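How to store plastic bags so they don't take over the kitchen?

Irena Nowicki
My kitchen has one drawer for carrier bags and it does not close any more. I reuse them for the rubbish bin, so I don't want to throw them out. How do you keep yours? I tried folding into triangles but I gave up after 21 bags.

Sadao Kamata
I stopped folding. All bags go crumpled in a round laundry basket beside the table, and when it is full to the rim I take the surplus to the recycling. The slots in the side are useful, because air can pass. 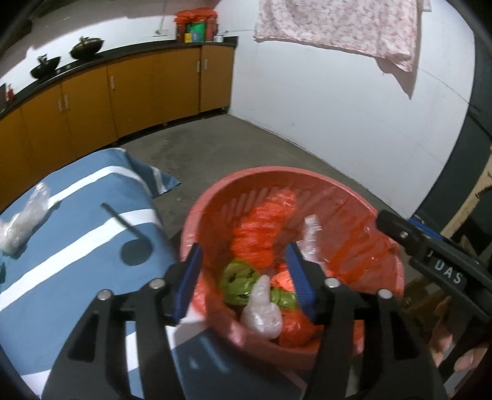
Red, green and clear bags, all in together

Please check each bag for crumbs before it goes in — I had ants in February. It is also good to keep the clear ones on top if you use them for vegetables.

Iida Vuorinen
Empty tissue box, screwed inside the cupboard door. Holds enough for 2 people.

Irena Nowicki
Thank you both. I have an old basket in the garage, I will try this first.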